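Tritel Panic Alarm: Loud Enough, but Who Is Listening?

By Cecilia Gyamfi
9 April 2025

14 comments | 57 shares

After the attack outside the Kpodo grocery in August, half the people on my street bought a personal alarm. A man had been cut across the arm while locking up his store, and the police told the crowd at the public meeting that a loud noise "can discourage" an attacker. Can, they said. I wrote the word down because it seemed to be doing a lot of work.

The one most of my neighbors bought was the Tritel, a plastic fob with a pull pin and a button that is supposed to call for help through your phone. It costs $57. I carried one for six weeks and I still don't know how I feel about paying that much for a siren.

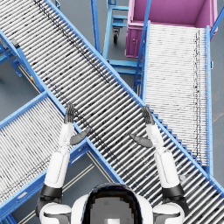

CRIME & SAFETY > GEAR REVIEWS

The siren first. Pull the pin and it goes off right away, with no delay and no warm-up chirp. It is painful at arm's length. Obed Agbenyega, who closes up a sandwich place two blocks from me, set it off behind his building while I stood out on the sidewalk, and I heard it fine. Then a bus went by and I didn't. Three people walked past the alley while it was screaming and not one of them turned a head. I don't blame them. Car alarms have trained all of us to do the same thing.

The package says the sound carries 382 feet. It doesn't say where that was measured or what else was going on at the time. I emailed the company to ask and got a reply with a coupon code in it.

Then there is the button, which is really what you're paying for. Press it twice and your phone is meant to text your location to people you picked ahead of time. Setup took me most of an evening. The app wanted access to my contacts, my location at all times, my microphone and, for some reason, my calendar. I said no to the calendar and it asked again the next morning.

Once it was working I tested it on Obed's brother Kwaku, who had agreed to be my emergency contact and regretted it. Indoors the text reached him in a few seconds. From the parking structure on Beltosden Avenue it took roughly four minutes, and the map pin was on the wrong side of the street. Four minutes is a very long time if somebody is standing in front of you with a knife. I tried again from the same spot a week later and the text never arrived. The app showed a green check mark both times.

That check mark is my biggest complaint. It means the phone tried to send something. It doesn't mean anyone got it, and a scared person looking at the screen is going to read it the other way.
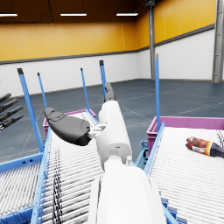 The pull cord is the other weak point. It's supposed to loop around your wrist so that the pin comes out if somebody grabs your bag, and it is far too long for that. Mine hung down past my fingers and caught on a door handle, a shopping cart and the dog. It's black and white and thin, a lot like the cable bundle snaking along those conveyor rollers, and it will wander in the same way if you leave it slack. I tied two knots in it and that helped. Samuele Palumbo at the hardware store cut his down and melted the end with a lighter, which probably voids the warranty, although I could not find a warranty to check.

Battery life was okay. The fob lasted the whole six weeks, false alarms included. The app was harder on my phone, and I was charging by late afternoon on days I'd normally make it home.

I also tried the Grodero, which has a siren and a pin and nothing else. No app, no account, no check mark. It costs a good deal less and to my ear it's just as loud. The clip is junk and broke in the first week – I keep it on a key ring now.

If you work late and you have people who will really pick up the phone, the Tritel might be worth it to you, provided you test it in the places you walk and not in your kitchen. For the siren alone I would buy the Grodero. And I'd still like to hear when the lights behind the Kpodo lot are getting fixed, as they were out in August and they were out again last night.

Rating: 2 out of 5

Comments (14)
Share this review

Contact the gear desk | Corrections: Ayuba Ametepe, editor | © 2025 All rights reserved | Back to top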